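February, morning, kitchen notebook

Second trial of the seeded rye for the Sitham food festival. Severin Holzer asked me to write down also what went wrong, so I do it.

Dough: 572 g of the dark Haque flour, 506 g water, 14 g salt. The starter was fed last night and stood near the radiator. I think it was too warm there. When I came in it had a sharp smell and was already falling in the middle. I used it anyway, we have no time for another one before the tasting.

First loaf went in too early. The crust split on one side and the crumb is gummy close to the bottom. Second loaf rested 106 minutes in the basket and is much better — still a little flat, but it slices clean and the caraway does not cover everything. I would serve this one.

The Jinmont butter is too salty for this bread. Severin likes it, I don't. We should try the plain one with chives, or mix the two.

Still open: who brings the bread knife, and if the stall at Drundorance Hall gets a power socket. Without it, no warm soup, and then the rye stands there alone.
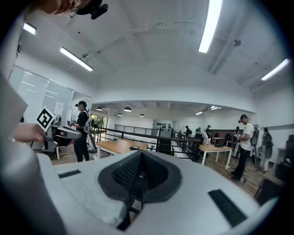
For the soup I want to keep the beet version, but with less vinegar than last time. Some of us wear white sleeves, like the arm on the left side of the photo, and with beet this is a risk, so the ladle must be the deep one. The dill goes on at the end, in the bowl.

To do: order more caraway, feed the starter at 21:00 and keep it away from the radiator. Ask Severin about the small bowls.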